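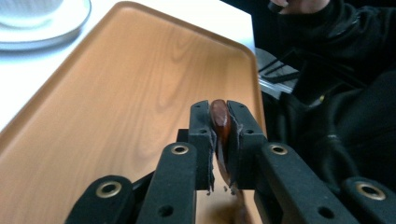

Figure 1. Gripper fingers closed on a test item. The gray lining on the pads is frayed along its lower edge.

Setup and Maintenance of the Skallmont Hand-Held Gripper Pair
Project report, Drarnodgate Technical College, Automation Lab
Nuanchan Yimyam and Surachet Srithong

Summary

The Skallmont pair is a left and a right hand-held gripper used in the lab to record table tasks. We took the pair over in November, when the left gripper was losing small items and the opening values in the recordings no longer matched the real opening of the fingers. Our project was to find the causes, repair what we could with parts already in the lab, and write a setup routine that the next group can follow. The work covered the finger pads, the linkage, the mounting plates and cables, and the layout of the test table. We did not change the design of the grippers.

1. Background

Each gripper is held in one hand and opened and closed by the person using it. The two fingers are carried on black plastic linkage arms and stay parallel as they move. The recordings go into Demix, the logging program used for all the projects in the lab. Demix stores a finger opening value for each gripper along with the camera images. It does not check whether the value makes sense, so a badly set gripper can record all afternoon without any warning.

The previous group left a folder with drawings and a parts list but no service notes. We do not know how many cycles the pads had done before we started. For that reason our own counts start from zero on the day we fitted new lining.

2. Finger pads

The inner faces of the fingers can be lined with fabric so that hard, glossy items do not slip. We used gray felt from Gilani, cut from the sheet with a craft knife. Felt is easy to get and easy to replace, but it wears from the bottom edge up. Fibers come loose there first and can hang into the gap between the fingers. Long fibers are a nuisance in the recordings and they collect crumbs.

We ran one new pair of linings on the spoon and the small tray items and counted closings. At 500 closings the lining was frayed but still held the spoon. At 538 one corner lifted when the fingers opened, and we stopped the run. One run is not enough to give a service life. We suggest checking the felt at the start of every session and changing it when a corner can be lifted with a fingernail, whatever the count is.

To change a lining:

Open the fingers fully and unplug the cable.
Pull the old felt off from the top edge down.
Scrape off the old glue with a plastic scraper. Do not use a metal blade on the finger, which is printed and marks easily.
Wipe the face with alcohol and let it dry.
Cut the new piece slightly short at the bottom.
Press it on and keep the fingers closed on a flat ruler for ten minutes.

The step with the ruler was added late. Our first linings went on by hand pressure only, and one of them sat crooked. It touched the opposite pad at the top before the bottom had met, which made the spoon turn when it was gripped by the handle.

3. Linkage

The rounded ends of the arms have brass-colored grommets, and there is a plain hole farther down on the inner arms. Most of the play we found on the left gripper was at the joints of the outer arms. With the fingers closed, we could rock one finger sideways by 2 mm at the tip. The right gripper had no play that we could measure with the lab caliper.

We took the left linkage apart on a Tuesday and laid the arms out in order on paper. Surachet had numbered them in pencil first, on the back. One pivot bolt was worn on one side and was replaced. The grommets themselves were dirty but in good shape, so they were cleaned and put back. We had planned to print a new set of arms and found no reason to.

On reassembly the pivots need to be tight enough to remove the rocking and loose enough that the fingers open freely. Our method was to tighten each bolt until the arm would not drop under its own weight, then back it off an eighth of a turn. Do the inner arms first. If the outer arms are done first, the linkage can be pulled slightly out of square and everything has to be loosened again.

After the repair we checked the grip with a slim reddish-brown item held upright between the pads (Figure 2). A long, narrow item is a harder test than a block – any difference between the two fingers makes it lean. We looked for leaning, for turning when the hand was tilted, and for slow sliding.

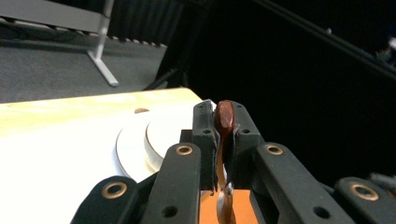 4. Mounting plates and cables

The white plates on the grippers are printed and are held with screws. Two problems showed up here. The screws on the left plate had worked loose, so the plate could shift by a small amount when the gripper was put down. On both plates the heads had been overtightened at some point, and the plastic under them had started to crack. We put washers under all the heads and now tighten with the short hex key only.

The cable leaves from the back of the gripper. If it is too short, the user feels it pull when reaching across the table, and if there is too much slack it drags over the tray. We let it run back over the user's arm toward the rear of the table, with one loose tie at the elbow. Before each session we move the plug gently while watching the opening value in Demix. A jump in the value means the cable should be swapped. We found one bad cable this way, and it explained part of the odd data from before the project.

5. Zeroing

Zeroing is done after every change of lining, because new felt is thicker than worn felt and the fingers meet earlier.

Plug in the gripper and start Demix.
Close the fingers with nothing between them and hold for three seconds.
Press Set Closed.
Open the fingers to the stop and press Set Open.
Close and open five times. The closed value should come back to zero each time.

If the closed value creeps upward, look for a fiber or a crumb between the pads before doing anything else. We spent most of one morning on the linkage over a fault of this kind.

6. Test table

The table is set the same way for every check: the white board, the wooden tray with a raised rim, the dishware beyond the tray and the spoon lengthwise on the tray. We start with the left gripper over the spoon handle and the right one open near the other side of the tray. Starting from the same place makes it possible to lay two recordings side by side in Demix.

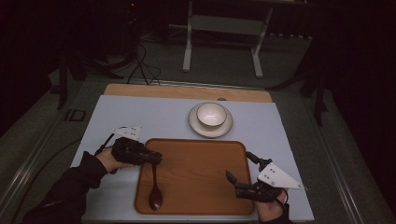
Figure 3. Both grippers at the tray, the left one just above the spoon handle.

7. Results

After the repair we recorded 129 spoon pickups with the left gripper. The spoon was dropped in four of them. Three of the drops came when the user gripped the thin end of the handle at an angle. In the fourth the closed value also jumped, and we changed the cable before going on. We have no matching count from before the repair, only the notes of the previous group, who wrote "drops a lot" next to several sessions.

The sideways play at the left finger tip was too small to measure after the bolt was replaced. It should be checked again after a month of normal use.

8. Open points

The felt is still the weak part. Nuanchan cut a test piece of thin rubber sheet, but it was not glued on in time for this report. The cracked plates hold for now and should be reprinted with more material around the screw holes. The drawings in the folder show an older version of the outer arm and need to be corrected against the real part. Spare felt, washers and the remaining good cable are in the drawer under the bench, with the pivot bolts in a bag marked "left".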